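## 4장. 핸드 그리퍼로 예시 동작 모으기

Rodent 학습기에 넣을 예시를 직접 모으는 순서를 적어 둡니다. 처음 하시는 분은 손이 좀 어색하실 텐데, 몇 번 쥐었다 놓다 보면 금세 익숙해지니 마음 편히 따라와 주세요!

1. 그리퍼 전원을 켜고 표시등이 멈출 때까지 기다립니다.
2. Clamamska 앱에서 새 묶음을 열고, 다룰 물건의 이름을 적습니다.
3. 양쪽 턱이 물건 옆면에 나란히 닿도록 천천히 오므립니다. 키가 큰 용기는 뚜껑이나 펌프 쪽을 피해 몸통을 잡아 주세요.
4. 잡은 채로 두 박자쯤 쉬었다가 들어 올립니다.

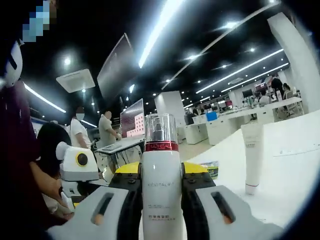
*그림 4-2. 흰색 펌프 용기의 몸통을 양쪽 턱으로 잡은 모습. 오른쪽에 튜브형 용기가 서 있다.*

5. 물건을 목표 자리에 내려놓고, 턱을 완전히 벌린 다음 손을 뒤로 뺍니다. 급하게 빼면 마지막 구간이 흐트러져서 학습할 때 애를 먹습니다.
6. 녹화를 끝내고 앱에서 한 번 돌려 봅니다. 마음에 들지 않으면 망설이지 말고 지우고 다시 하세요. 다시 찍는 편이 나중에 골라내는 것보다 훨씬 수월하답니다.

> **참고** 물건 하나에 시작 위치를 세 가지로 바꿔 가며 모아 주세요. 늘 같은 자리에서만 집으면 학습기도 그 자리만 외워 버립니다. 기본 과제 하나를 채우려면 예시 760개가 필요한데, 하루에 다 하려고 무리하지 마시고 동료와 번갈아 진행하시면 좋겠습니다.

> **주의** 턱 사이에 손가락을 넣지 마세요. 둘이서 동시에 작업할 때는 서로의 팔이 엉키지 않게 간격을 넉넉히 두고, 미끄러운 용기는 탁자 위로 낮게만 들어 주세요.

### 묶음 저장하기

녹화가 끝난 묶음은 Lahlou 폴더로 옮깁니다. 옮기는 동안에는 앱을 닫지 마세요. 저장 중에 오류 1926이 뜨면 그리퍼와의 연결이 끊긴 것이니, 케이블을 다시 꽂고 2번 단계부터 이어 가시면 됩니다. 그래도 같은 오류가 나오면 Ciltia 지원 담당 Mostafa Tahiri에게 묶음 이름을 적어 보내 주세요.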